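Getting the Junk Drawer (and Its Cousins) Under Control

I love a good drawer clean-out. Give me a rainy afternoon, a cup of coffee and the drawer by the back door where the batteries live with the birthday candles, and I am a happy woman! Our house on Castellanos Street has five of these drawers, plus a shelf in the garage that is really a drawer with no front, and over the years I've worked out a way of going at them that doesn't wreck the whole day.

Start by pulling the drawer all the way out and tipping it onto an old bath towel. The towel keeps screws from rolling under the stove, and when you're done you can pick it up by the corners and shake the crumbs outside. Wipe the empty drawer with warm water and a drop of dish soap, then leave it upside down on the counter to dry. If there's sticky stuff in the corners (cough drops, in my case), lay a hot wet rag over it for five minutes and it will lift with a plastic scraper or an old gift card.

Now sort fast. Don't read the receipts, don't test the pens yet, just make piles. I use whatever bins and trays are handy, the uglier the better, so you won't feel bad about tossing greasy hinges in them. Mine are kitchen, tools, paper, sewing, trash and "what on earth." That last one is always the biggest and always the most fun.

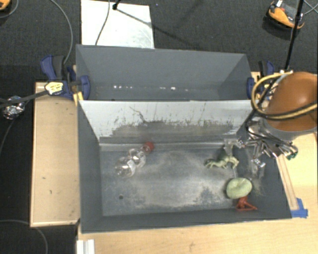

Pens come next. Keep a scrap pad beside you and give every pen one good scribble. A ballpoint that skips sometimes wakes up if you roll the tip on the sole of a rubber shoe, which sounds silly and works more often than you'd think. Markers that have gone faint can be stood tip down in a cup overnight. If they're still faint at breakfast, out they go.

Batteries: the drop test is good for a first pass on alkaline AAs and AAAs. Hold one upright an inch above a hard counter and let it fall. A fresh one tends to land with a thud and a dead one bounces. It's only a hint, so check the maybes with a cheap tester. Put tape over both ends of any loose 9-volt, please! They can short against a paper clip and get hot enough to start a fire. Button cells get taped too, and they go on a high shelf in a closed tin if you have little ones visiting.

Rubber bands dry out faster near the stove. I moved mine to the hall drawer two years ago and they still stretch. Twist ties I keep in a short jar, and I only allow myself one jar.

Keys are a puzzle I look forward to. Take the whole bunch around the house and try each one in every lock you own, including the shed, the bikes and the old suitcase. When one turns, tag it on the spot. I write on a bit of masking tape and fold it through the hole like a little flag, then make a nicer label later (or never, the tape holds up fine). In February I found the key to our Rudness mailbox this way, and we'd been fishing the letters out with salad tongs.

For dividing the drawer, you don't need to buy a thing. Cut-down cereal boxes are great, and so are the bottoms of milk cartons, washed and dried. Muffin tins fit in deep drawers and are perfect for picture hooks, thumbtacks and fuses. Measure the inside height before you start cutting, and take off another half inch so nothing catches when the drawer closes. Ask me how I know! I did buy one Pekico tray for the long things like skewers and the tape measure, and I'm very fond of it, but a shoebox lid did that job for years.

A dab of double-sided tape under each box stops the whole lot from sliding backward when you yank the drawer open. If the drawer itself sticks, rub a plain white candle along the wooden runners, three or four strokes a side, and slide it in and out a few times. Metal runners want a dry cloth first to get the fuzz out and then the tiniest bit of silicone spray on a rag.

The puzzle jigsaw box deserves a mention because ours was in the drawer too, all 1,000 pieces minus whatever had fallen down behind. Stray pieces go in an envelope taped inside the lid.

One more for the sewing pile: run a magnet over the towel before you shake it out. Mine picks up pins I'd swear weren't there. Tie the magnet to a ribbon and hang it inside the cupboard door so it's there next time you drop a box of them.

Next page: vinegar, kettles and the Flerkix coffee pot.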